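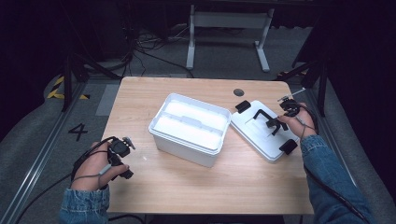

Figure 1. White plastic storage box with its lid removed and set to the right.

Stistthorpe Household Sewing Patterns Collection: Data Card

Summary
The collection holds catalog records for 435 printed sewing patterns kept by the Stistthorpe Textile Library. Each record covers one pattern envelope and its contents. Scans of the tissue pieces are not part of this release.

Contents
patterns.csv: one row per envelope
pieces.csv: one row per tissue piece, linked by pattern_id
terms.txt: list of garment terms used in the garment_type field

Main fields
pattern_id: shelf number, assigned by the library
garment_type: dress, coat, apron, nightwear and similar
size_printed: size as it appears on the envelope, not converted
language: language of the instruction sheet
complete: yes, no or unchecked
notes: free text, including repairs and handwritten marks

Method
Records were entered from the envelopes by Evanthia Kalogeropoulos and Nayara Lins. Garment terms were reviewed by Bautista Olivares. Where the envelope and the instruction sheet gave different sizes, the envelope was followed and the difference was recorded in the notes field.

Known limits
Publication years are missing for 28 patterns. In nine cases the instruction sheet belongs to a different pattern; these rows are marked "mismatch" and should be left out of any count by language. Printed sizes differ between publishers and should not be compared directly. The value "unchecked" does not mean that pieces are missing.

Storage and access
Envelopes are kept flat at the Sterodbridge reading room and may be seen by appointment. Requests should quote the pattern_id. Tissue pieces may not be traced without written permission from the library.

Changes
The June release corrects the spelling of several garment terms and adds the language field.

Contact
Anastasia Gkikas, Collections Office, Stistthorpe Textile Library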